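Equipment > Automation > Sorting and Kitting Cells

Skemgate Bench Cell

The Skemgate is a single-arm cell for sorting cards, tiles, tokens and other small flat pieces onto a mat. We sell it, we service it, and we have talked a fair number of customers out of it. Please read the whole page before you ask for a quote.

What you get

One arm, one two-finger gripper, a dark work mat, the controller and a year of the Quispe planning software. Quispe lets you lay out a job in simulation and watch the arm go through it before any hardware is ordered. The stand, guarding and air supply are not included. Your electrician will want to see the install sheet before delivery day, so ask for it early.

What it does well

Flat, stiff pieces that look clearly different from one another, on a plain background, in a job that stays the same for a whole shift. Number cards for school math sets are a good match. So are sample tiles and printed tokens. The cell will hold a rate of 254 placements an hour on that kind of work, and it will hold it after lunch, when most of us don't.

A quick human packer beats that rate easily for the first part of the morning. Anyone who tells you otherwise has been timing the wrong packer.

What it does badly

Glossy stock under overhead lights. Cards that have curled in a damp storeroom. Two pieces stuck together, which it will happily place as one. Bags, ribbon, anything with a flap. If your product line includes a pouch that has to be opened and filled, look at the Truvmont semi-manual bench instead. It costs less and your people already know how to use a bench.

What happens to the jobs

The brochure from the manufacturer says the cell "frees staff for higher-value tasks." We took that line off our own page because we couldn't find out what the tasks were. At the sites we look after, what changes is duller than that and worth knowing before you sign.

Somebody stops sorting and starts feeding. Trays have to be filled, rejects have to be looked at, and the mat has to be wiped down. The person who used to sit with three others at a table now stands beside a machine, and several have told our service people that they miss the table. The work is lighter on the wrists and harder on the patience. Stoppages arrive in clumps. On a bad batch of stock the operator may be called over 18 times in a shift, and between those calls there isn't quite enough time to get on with anything else.

Pay is the part customers leave until last. If you expect an operator to clear faults, edit a layout and decide whether a run is good, you have written a different job description, and it should come with a different rate. We have seen two cells sit under a dust sheet because the one person who could run them left for a better offer down the road.

Amândio Leitão ran the kitting room at Dimurard when their cell went in, and he now does our operator training. His advice is to let the people on the line build the first layout in Quispe themselves, mistakes included – they know which cards get mixed up and which tray is always short. He also tells managers to stay out of the room for the first week. Few of them do.

On simulations

Every supplier's simulation looks tidy, ours too. Cards lie flat, the light never changes and there are no fingerprints on anything. Use it to check reach, clearances and the order of moves. Don't use it to work out headcount. Get us to run your own stock, from the middle of a used carton, and count the rejects yourself.

Who should skip it

Any shop packing fewer than 200 sets a day. Any shop that changes its product every few hours – the changeover takes 56 minutes with a trained operator, and that person will be cross by the third one. And any shop where the plan is to buy the cell first and tell the staff afterward.

Ordering

Cells are built to order. Trials on your own stock can be booked from May and the trial fee comes off the price if you go ahead. Send samples of every piece, including the ones you consider trouble, with a note on how they are packed now and who packs them. If you can bring that person along to the trial, do.

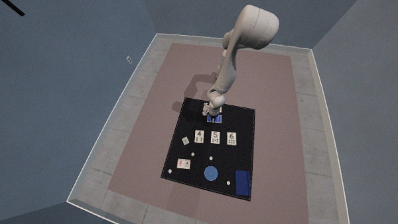
Simulated layout: number cards 4, 5 and 6 in a row on the work mat, with the gripper over the back of the mat.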